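Fududside 业主论坛 > 居家整理 > 收纳与囤货
主题：床底下囤瓶装水，到底是收纳还是给自己找事？
浏览 2,689

楼主 北阳台不晒被
小户型，厨房吊柜满了，阳台夏天能煎蛋，玄关那一溜全是鞋。家里人看了个整理视频，回来就宣布以后瓶装水统一进床底，说那是“被浪费的黄金空间”。视频里推荐的是 Favitz 的带轮床底箱，一只292块，页面写着好评过3,000。
我先说态度：我不信。一个带轮子的塑料盒卖292，里面装的水加起来可能还没盒子贵。而且床底我每次拖地都能拖出一团灰，拿出来的水瓶我还得擦一遍才敢对嘴喝，这算哪门子省事。
但是阳台确实不能放了，去年夏天放了一箱，喝着总觉得有股味道。也可能是心理作用，我不确定。
所以问问大家，床底放水的有没有后悔的？别光说好，我想听坏的。

2楼 拖把比我勤快
后悔过。我家床底放了一阵子，放水本身没出事，出事的是放水的人会忘。翻出来的时候已经过了保质期，全拿去浇花冲马桶了。看不见的地方不要放有日期的东西，这是我交学费学来的。

3楼 Ondieki小铺店员
我在小区门口 Ondieki 便利店上班，说句可能得罪老板的：你住我们楼上，囤什么水。走下来两分钟，冰的常温的都有。整箱买是便宜一点，但是便宜出来的那点钱，全让你拿去买箱子了。

4楼 北阳台不晒被
回复3楼：问题是家里人觉得整箱搬回来才踏实。踏实这两个字我已经没法反驳了。

5楼 五斗橱第六层
我站家里人这边。楼主你说拖地拖出灰，那是因为床底空着，灰才有地方待。有箱子挡着反而干净，我用了好几年了，拉出来擦擦轮子就行。

6楼 拖把比我勤快
回复5楼：灰不会因为你放了箱子就不来，它只是改落在箱盖上。你多久拉出来擦一次？

7楼 五斗橱第六层
回复6楼：换季的时候。

8楼 拖把比我勤快
行，那就是一年擦不了几回。我没有别的问题了。

9楼 爱看说明书
大家都在吵箱子，我想说说瓶子。床底也好阳台也好，瓶身上一般都会印贮存条件，避光、阴凉、干燥之类的，照着那个来就行了，用不着听整理视频的。麻烦在于那行字小得要命，还经常印在深色底上，夹在一堆地址电话执行标准中间。正面是大风景照片，背面是给蚂蚁看的字。
我每次买水都会转着圈看一遍标签，家里人嫌我磨叽。可是你真看了就会发现，字最大的那几行，跟你怎么放、能放多久，一点关系都没有。

10楼 北阳台不晒被
回复9楼：同感。我昨晚整理卧室，顺手把瓶子上的字从头到尾看了一遍。千岛湖写得清清楚楚，还有个“达97%”也很显眼，湖光山色的照片也有，条形码也有。我最想找的是怎么存放，看得眼睛都花了。床盖是绿白斜条纹的，红底白字放在上面看久了直晃眼，我后来拿到台灯底下去看的。 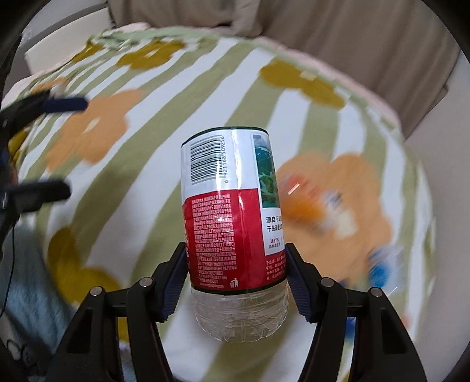
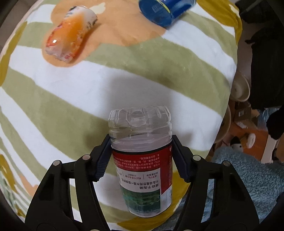

11楼 三楼的猫不下楼
问个实在的：没开封的瓶装水，放床底下到底行不行？

12楼 爱看说明书
只要床底干燥、晒不到太阳，旁边没有樟脑丸、洗衣液、油漆这类味道重的东西，没开封的可以放，先买的先喝，别等到过了日期才想起来。地暖房要另外考虑，箱子直接贴地会一直被烘着，我不建议。

13楼 三楼的猫不下楼
谢谢，樟脑丸这条我家直接不合格。床底那头是冬天的羊毛毯，塞了一整袋。

14楼 五斗橱第六层
樟脑丸也没那么可怕吧？瓶盖拧着呢，又不是敞口放。

15楼 爱看说明书
回复14楼：塑料瓶不是玻璃瓶，薄的那种塑料对气味的阻隔没有你想的那么好。就算一点味道都没进去，瓶口瓶盖外面沾上的味道，你喝的时候也是贴着鼻子闻的。我没做过实验，不跟你争到底进去了多少，我就是不愿意喝。

16楼 五斗橱第六层
所以你也没证据。

17楼 爱看说明书
对，没证据。换个柜子放羊毛毯的成本是零，我为什么要等证据。

18楼 Ondieki小铺店员
插一句。店里的库房，水和洗衣粉是分开两头放的，老板定的规矩，我也不知道他凭什么定的。但我以前帮忙理货的时候，饼干跟香皂挨着放过一阵，拆开吃真是香皂味的。饼干是饼干，水是水，你们自己掂量。

19楼 阿姨不要再晒鱼了
楼主还在纠结292的箱子吗？我买了。来说坏话。
第一，轮子是硬塑料的，木地板上拖起来咔啦咔啦响，半夜口渴想拿一瓶，全家都知道。
第二，装满水以后特别沉，侧面那个提手只敢当摆设，我是抓着箱底往外拽的。
第三，盖子中间是软的，我家狗踩过一次，就再也没平过。
好评里说“装什么都合适”的，我怀疑装的都是毛巾。

20楼 北阳台不晒被
回复19楼：这才是我要听的！3,000条好评里我往下翻了很久，大部分是“还没用，先好评”“物流很快”。物流快跟箱子有什么关系。

21楼 五斗橱第六层
你们不要把一个牌子的问题推到床底收纳头上。我用的是旧行李箱，掀开平放推进去，轮子现成的，一分钱没花。

22楼 拖把比我勤快
行李箱平放的时候轮子是着地的吗？我家那个平放以后轮子朝着侧面，根本滚不了。

23楼 五斗橱第六层
……我是推进去的，用脚。

24楼 搬家搬怕了
量过床底再说话。我们这栋的主卧，床底下有横梁，看着挺高，真往里推才发现卡在当中。我家床架外沿离地40厘米，横梁那里矮了一截，水瓶立着的箱子刚好过不去。最后只能让瓶子躺着放。
然后就又有人说躺着放会漏。我躺着放过，没漏过，但我也不敢打包票，瓶盖这种东西总有拧得不好的。

25楼 阿姨不要再晒鱼了
回复24楼：我家躺着放漏过一瓶。没到发大水的地步，就是箱子底下潮乎乎的，掀开垫的报纸都粘在一起了。分不清是漏的还是返潮的，反正那瓶看着比别的浅。

26楼 搬家搬怕了
那你怎么断定是漏？也许买来就浅。

27楼 阿姨不要再晒鱼了
断定不了。所以我说“看着”。但是报纸粘住了是真的，我现在一律立着放。

28楼 爱看说明书
立着躺着，没开封的都不至于影响水本身。我只反对一种，就是在上面压重物。有人在水上面码书，瓶子被压扁一点，盖子那里受力，这样漏了不能怪厂家。

29楼 三楼的猫不下楼
我想歪一下楼。楼主家那个床盖是什么牌子的？绿白条子那个，看着挺春天的。

30楼 北阳台不晒被
回复29楼：Narkska 的，家里人挑的，我没有发言权。劝你别急着买，料子滑，坐在床边叠衣服，叠好的一摞老往下溜。洗的时候也占地方，我家洗衣机塞它一条就不用想别的了。花色嘛，看习惯了还行，第一天铺上的时候我以为进了别人家。

31楼 三楼的猫不下楼
滑就算了，我家猫上床要助跑的。

32楼 窗帘永远拉一半
我也歪一句，床上别放喝的，不管开没开盖。我就是在床盖上放过一瓶喝了一半的，以为拧紧了，午觉起来半边床垫都是潮的。床盖半天就干，床垫我拿风扇吹到周末，还是有印子。从那以后卧室里只有床头柜上能放水，而且只准放一瓶。

33楼 五斗橱第六层
这个我赞成，难得。床底归床底，床上归床上。

34楼 拖把比我勤快
你们有没有发现，到现在为止，还没有人说清楚床底放水比放别处好在哪里。五斗橱说能挡灰，被我问住了。别的都是“也没出什么大事”。没出大事就叫黄金空间？

35楼 五斗橱第六层
好在别处没地方了！小户型的人没有那么多选择，你家有储物间你当然可以讲究。

36楼 拖把比我勤快
我家没有储物间。我家的办法是不囤。

37楼 Ondieki小铺店员
支持36楼。我们也送货上楼的，满一箱就送。

38楼 搬家搬怕了
回复37楼：送上楼以后还不是一箱放在家里，绕回来了。

39楼 Ondieki小铺店员
……对。那你们还是走下来买吧。

40楼 窗帘永远拉一半
我问一下，家里有小孩或者老人的，是不是还是该备一点？上回停水，正好赶上晚饭，楼下店里一会儿就卖空了。

41楼 爱看说明书
备一点我不反对，反对的是拿备水当理由，把一年的量都搬回来。备用的那点和平时喝的放在一起，轮着喝，喝掉就补。单独藏一箱“应急水”的，最后基本就是2楼的下场。

42楼 拖把比我勤快
谢谢，又提了一遍我的伤心事。

43楼 阿姨不要再晒鱼了
我补充一个位置：沙发后面。靠墙那条缝，立着塞一排，伸手就拿，还不用弯腰。缺点是客人坐下来往后一靠，沙发一挤，瓶子咯吱咯吱叫。

44楼 三楼的猫不下楼
沙发后面我试过，全被猫推倒了，滚到电视柜底下，现在还有一瓶没拿出来。

45楼 搬家搬怕了
衣柜最下面那层呢？我现在放那里，前面挂的是长大衣，避光是肯定避光的。家里人说大衣有味道，我闻着没有。

46楼 爱看说明书
衣柜底层可以，前提还是樟脑丸。另外衣柜底板薄的不要整箱压上去，先看看底下有没有支撑，有的柜子底板就是搭在两条木条上的。

47楼 搬家搬怕了
刚去看了，我家就是搭在两条木条上的。已经有点弯了，撤。

48楼 北阳台不晒被
我回来汇报。箱子没买，跟家里人谈判的结果如下：
阳台那箱搬进来，放在主卧床尾和墙之间，那里晒不到。原来那块地方堆的是两袋要捐的旧衣服，堆了大半年，总算送走了。
床底继续空着，羊毛毯那些也没往里放。
以后一次只买一箱，喝到剩一排再买下一箱，日期朝外。外箱上我拿记号笔写了月份，家里人说丑，我说丑才看得见。
至于标签，我把那瓶又看了一遍，贮存那几个字还是没找着，眼睛不行了。先按12楼说的办。

49楼 五斗橱第六层
所以你吵了半天，最后是扔了两袋旧衣服腾出来的地方。

50楼 北阳台不晒被
是捐了。

51楼 拖把比我勤快
床尾那条缝记得也要拖。

52楼 阿姨不要再晒鱼了
那我的箱子有人要吗？Favitz 的，盖子中间有一点塌，轮子是好的，就是响。自提，给个买菜钱就行。周五晚上我都在家。

53楼 五斗橱第六层
我要。带过来试试能不能过我家横梁，过不了我不要啊。

54楼 阿姨不要再晒鱼了
你先量，量完再私信我，装空箱子下楼我都嫌吵。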